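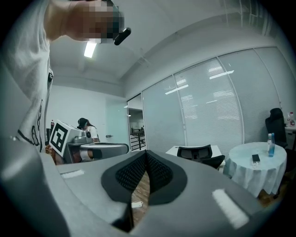
The second-floor room, with the round table and the glass wall at right.

Notes on Furnishing a Shared Room

Home | Posts | Rooms and Furniture | Archive | Contact

The present entry concerns the shared room on the second floor of the Torkeck building, for which I have kept the furniture plan since March. Several readers of this blog have requested an account of the arrangement, and I set it out here in the order in which the decisions were made.

The room had previously been furnished with a single long conference table. It seated a large group well and served every other purpose poorly. Two people wishing to work at one end were obliged to ask those at the other end to lower their voices, and any equipment placed on the table remained there for days. The table was transferred to the Stirkden annex, where it is in regular use.

In its place we adopted small tables. The white rectangular table near the center of the room is intended for one person with a laptop, and a black office chair is kept with it. The round table is intended for conversation. It carries a white draped cloth, a choice that was questioned at the time. The top beneath it is scratched, and the quotation from Surnix for a replacement was higher than the budget for that quarter allowed. The cloth is laundered every second Friday. I had expected to regard it as a temporary measure and have instead become rather fond of it.

A white side table stands beyond the round one, with a tall black office chair beside it. Side tables were the least discussed item in the plan and have proved the most useful. Drinks are to be placed there when papers are spread out on the round table. In practice bottles are found on both, and I have stopped moving them.

The table with the gray top, on the opposite side of the room, stands apart from the others. Users are asked to leave it clear of food.

The following points may be of use to those planning a similar room:

Small tables should be bought in one color. Ours were acquired in two orders, and the white finish made it possible to match them without difficulty.

The walking line from the doorway should be marked out before any furniture is delivered. We used 40 feet of painter's tape and moved it twice.

Blinds are necessary on a glass wall. With the ceiling lights on, the glass shows long reflections, and white horizontal blinds make these less tiring to sit beside. They must be dusted by hand - a task that takes one person most of a morning.

A wood floor requires felt pads under every leg. We purchased a box of 1000 from Roy, the supply store, and have used 81. The remainder are in the supply closet and are available on request.

Charging cables continue to present a difficulty. They migrate to the floor, and a small white one against pale boards is easily stepped on. A basket was provided for them in the summer and was itself removed by someone who needed a basket. I intend to try hooks on the underside of the rectangular table, at a spacing of 8 inches, and will report on the result in a later entry.

The matter of a second round table remains open. My own preference is to leave the floor as it is through the winter.

Last updated: Thursday, November 11, 2021

Contact | Copyright, all rights reserved | Back to top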